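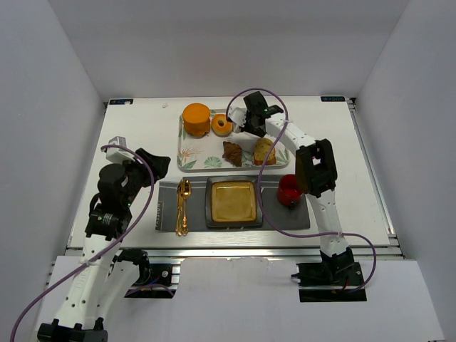 Le plateau du goûter, avec ses feuilles et ses oiseaux de paradis. Devant, le set gris, la cuillère et la fourchette dorées, la tasse rouge.

Bon, vous avez été plusieurs à me demander où j'en étais de mon histoire de table de goûter, alors je reprends le fil depuis le début, installez-vous (et prenez quelque chose à grignoter, parce que moi, à force d'écrire tout ça, j'ai une faim terrible).

Tout est parti du plateau. Je l'ai vu en janvier chez Bestitz, tout au fond du magasin, derrière les paniers à linge et les bougies, et j'ai eu le coup de foudre bête, celui où l'on fait deux fois le tour du rayon en se répétant qu'on a déjà bien assez de plateaux à la maison. J'en ai trop, c'est vrai. Je l'ai pris quand même !

Ce que j'aime, c'est qu'il fait tout le travail à lui seul. On pose dessus un croissant, une tranche de cake, un donut, et le vert ressort entre les gâteaux comme si on avait cueilli quelque chose exprès. Avec mon vieux plateau beige, le même croissant avait l'air d'attendre le bus.

Pour le set de table, j'ai beaucoup hésité. J'avais d'abord sorti un set jaune de chez Tuder, très gai, mais avec les fleurs orange à côté ça se disputait, on ne savait plus où regarder. Le gris foncé calme tout. Je le trouvais triste dans son tiroir et le voilà devenu mon préféré, comme quoi. 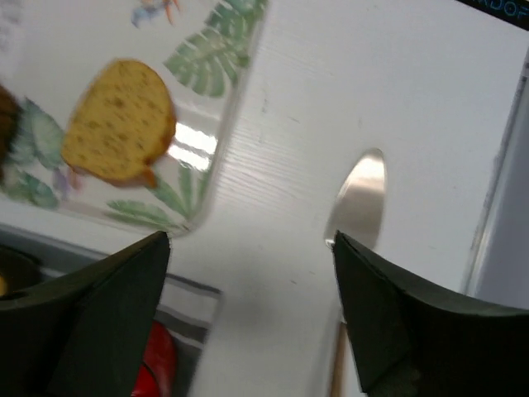
Une tranche bien dorée sur les feuilles vertes, la cuillère posée juste à côté.

Petite parenthèse sur les tranches, parce que j'y tiens beaucoup. Je les aime assez épaisses pour garder leur croûte tout autour, et je les pose toujours un peu de travers. Alignées, ça fait cantine. De travers, on a l'impression que quelqu'un vient de se servir et que vous pouvez y aller aussi.

Et les couverts ! Une personne m'a écrit la semaine dernière qu'une cuillère et une fourchette pour un goûter, c'était beaucoup de manières. Peut-être bien. Mais chez ma grand-mère on mangeait le flan à la cuillère et le gâteau à la fourchette, et je n'ai jamais réussi à m'en défaire. Les miennes, je les mets ensemble à gauche, la cuillère et la fourchette côte à côte, ça laisse toute la droite pour la tasse. Je suis droitière et je renverse, donc la tasse, je veux l'avoir sous la main.

Pour celles et ceux qui comptent leurs sous : chez Bestitz il y avait 30 % sur la vaisselle à motifs quand j'y suis passée, je ne sais pas si ça dure encore. Chez Grigaitė c'est plus cher, mais leurs assiettes carrées tiennent bien le choc. La mienne est tombée 2 fois de l'évier et elle n'a rien.

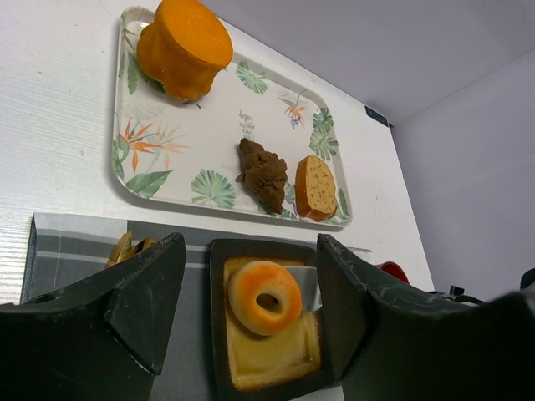
Ah, et puis la question de l'assiette, justement. Carrée et sombre, c'est ce que je préfère pour tout ce qui est jaune pâle, un flan, une part de gâteau au fromage, une brioche toute simple. La couleur se voit enfin. Et si le gâteau est carré lui aussi, alors là je suis ridicule de contentement, je le tourne jusqu'à ce que les bords soient bien parallèles, pendant que tout le monde attend pour manger.

Après, on empile ce qu'on veut, je ne suis pas de la police du goûter. Un petit donut posé sur le flan, pourquoi pas - chez nous il y a toujours quelqu'un pour le faire.

Le seul point qui me chiffonne encore, c'est la nappe. Pour l'instant je laisse le blanc tout nu, c'est lumineux et ça s'essuie d'un coup d'éponge, mais j'ai repéré un lin lavé chez Tremeck, un vert très doux, et j'y pense beaucoup trop. Si quelqu'un l'a chez soi, dites-moi s'il se froisse. Je ne repasse pas, autant vous prévenir tout de suite.

Je vous mets la recette du cake demain si j'arrive à relire mon écriture, la page a pris du beurre en plein milieu et je n'arrive plus à voir s'il faut 10 minutes de repos ou davantage.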